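Sorting and Storing Small Household Items

Small loose items cause most of the disorder in an average home: toy parts, chargers, spare keys, batteries, pens, picture hooks. They are too small for shelves and too varied for a single box. The method on this page uses open baskets for items in daily use and closed containers for the rest. It needs a cleared table, a marker, masking tape and an evening.

Preparing the table

Work on a table at waist height. Sorting on the floor is slower and small parts end up under furniture. A dark surface shows pale items well, and a light surface shows screws and black cable ties. If the table is polished, lay down a cotton cloth or an old bedsheet pulled flat. Terrycloth catches on hooks and should be avoided.

Light the table from two sides if possible. A single lamp leaves shadows behind taller objects, and washers and earring backs are lost in them.

Empty one drawer or basket at a time. Finish it before starting the next.
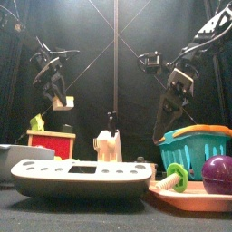
Basket size matters more than basket style. For daily items, choose one no deeper than the length of your hand. In a deeper basket the bottom layer is forgotten, and the whole basket has to be tipped out to find one thing. A width of 8 inches fits most bookshelves with room for fingers on each side. Straight sides use shelf space better than sloped sides. A smooth rim is preferable where children reach in.

Line open-weave baskets with cotton fabric or heavy paper. Cut the liner an inch larger than the base on all sides and fold the excess upward. Crumbs and small parts then stay on the liner, which lifts out for cleaning.

Choosing categories

Sort by where the item is used. Sorting by what it is made of, or by size, looks tidy on the day and fails within a month. A tape measure used for curtains belongs with the sewing things. A second one used for shelving belongs in the tool drawer.

Six categories are enough for most households:

Writing and mailing
Power and charging
Repair and hanging
Sewing and mending
Games and toys
Unidentified

The last category needs a date on the label. Anything still unidentified after 32 weeks can be discarded, apart from keys. Keys should be tried in every lock in the house first, including padlocks, bicycle locks and the meter cupboard.

Do not create a category called "miscellaneous." It fills faster than the others and is never sorted again.

Labels

Masking tape and permanent marker are adequate. Write in capitals. Place the tape on the front of the container, not the lid, since lids get swapped. Printed labels last longer but discourage changes, and categories usually change during the first few weeks. Print them once the system has settled.

Tape left on painted containers for more than a year leaves residue. Rub it with a little cooking oil, wait ten minutes, then wash with dish soap.

Toy blocks and small wooden parts

Unpainted wooden pieces can be wiped with a cloth wrung out in warm water with a drop of dish soap. Do not soak them. Soaked wood swells, the grain rises, and the edges turn rough. Dry the pieces on a rack with space between them and turn them once. Leave them overnight before returning them to a basket. Damp pieces packed together will develop mildew.

Rough edges can be removed with 220-grit sandpaper. Sand along the grain, wipe off the dust, and finish with a thin coat of food-grade mineral oil. Let the oil stand for an hour and buff off what remains.

Cables

Coil each cable loosely, following its natural curve. Winding a cable tightly around its own plug strains the wire at the point where it enters the housing, and most charging cables fail there. Fasten the coil with a hook-and-loop strip. Rubber bands dry out and stick to the jacket.

Label both ends of any cable longer than six feet. 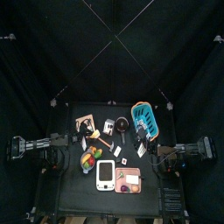

Can cables and batteries be kept in the same basket?

Keep them apart, because a metal plug lying across the terminals of a battery can short it. Store loose batteries in their original packaging or in a plastic case with separate slots, and put tape over the terminals of nine-volt batteries.

Used batteries go in a separate jar with a lid, away from heat. Empty the jar at a collection point before it is full.

Maintenance

Open baskets need attention once a month. Remove whatever does not belong, shake out the liner and check the label against the contents. Closed containers can be checked twice a year. December is a practical time for one of these checks, as new toys and chargers tend to arrive at the end of the month and need somewhere to go.

When a basket will no longer hold its category, reduce the contents first. A second basket with the same label doubles the searching. If everything in it is in use, split the category in two and relabel both.

Page maintained by Úna Coughlan. Corrections on wood finishes supplied by Hugo Campos.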